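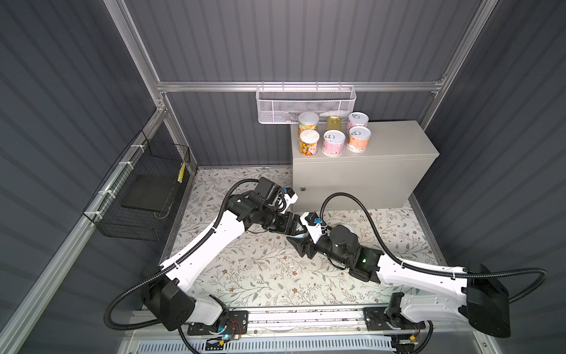

Print this release | E-mail this release

Lundetti Reopens Gestano Street Library Branch, Finally

LUNDETTI, August – The Gestano Street branch of the Lundetti Public Library will open its doors again at 9 a.m. this month, after a renovation that was supposed to take one summer and took three.

The new branch has 97 seats, most of them comfortable, and a front entrance that patrons can find without asking at the dry cleaner's. The old revolving door has been retired. It had trapped enough strollers.

Work was carried out by Benavides Builders, with shelving from Drorik. The shelves arrived early. The floor to put them on arrived the following spring.
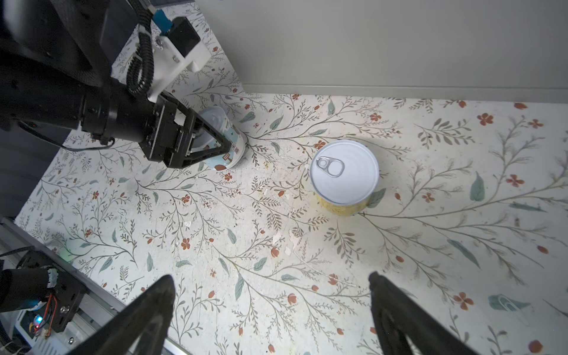 The library also wishes to report that 508 overdue books came back during the closure, many of them through the mail slot of the temporary office and one through its window. All fines have been forgiven. The window has been replaced.

Opening day features a story hour, a tour of the reading room and a short speech by the city, which has promised to keep it short. Coffee will be served until it runs out. The first 800 visitors will receive a tote bag printed with the branch's former opening date, as the bags were ordered in a hopeful mood and could not be returned.

Library cards issued before the closure remain valid. The parking lot is the same size as before, and patrons are encouraged to walk.

Shares: 9 | Comments: 0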